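Hurnent: can handling with two arms, data card (third release)

Hi! I'm Brândușa Oprea and I look after this dataset, along with Oana Furtună, who wrote the loader and most of the training code. Hurnent is a set of teleoperated episodes of two arms working with drink cans and coloured plastic cups on a white table.

What's in it

There are 2276 episodes, all recorded at the Trarkum lab. Each one has wrist video, a fixed overview, joint positions, gripper width and a one-line instruction. I've held out 233 for evaluation, so please don't train on those (the split file is in the root folder, and the loader respects it unless you tell it otherwise). Most episodes run to around 520 timesteps, with a long tail of slow ones from my first few mornings on the controls.

What we were trying to find out

Ursu, our baseline policy, was pretty decent at picking up a can and hopeless at judging which way it was turned. We wanted to know whether adding the wrist view late in the network, after the overview has picked a target, would help with that. It did on cans lying on their sides – less so on upright ones, where the two versions were close enough that I wouldn't claim a winner. Oana's ablations are in the results folder, with all 7 seeds, including the ugly one.

Things I'd want to know before downloading

Colour names in the instructions are a bit loose. I typed "light blue" and "blue" for the same cup depending on the day, and I've left the strings as typed. There's a normalised column if you'd like something tidier.

Gripper width is in millimetres from this release on. Older files used a fraction of full travel, so if your policy suddenly behaves like it's been at the pub, check that first!

We never labelled whether a can was open. Grasp force isn't recorded either – sorry, I know a few of you at Jestosberg asked.

Sample views
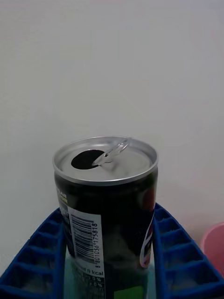
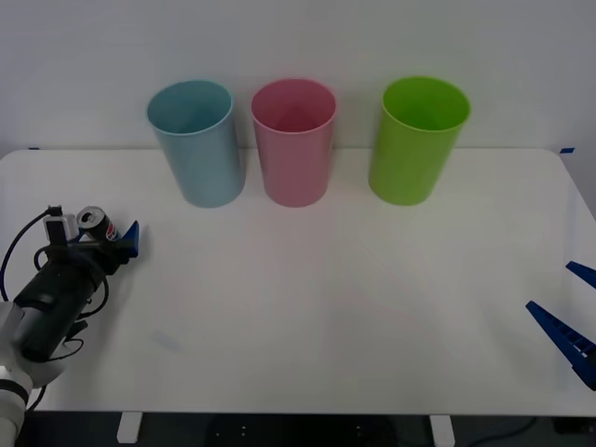
Wrist view of an opened can (first), and the overview with a can in the left gripper and three cups along the back of the table (second).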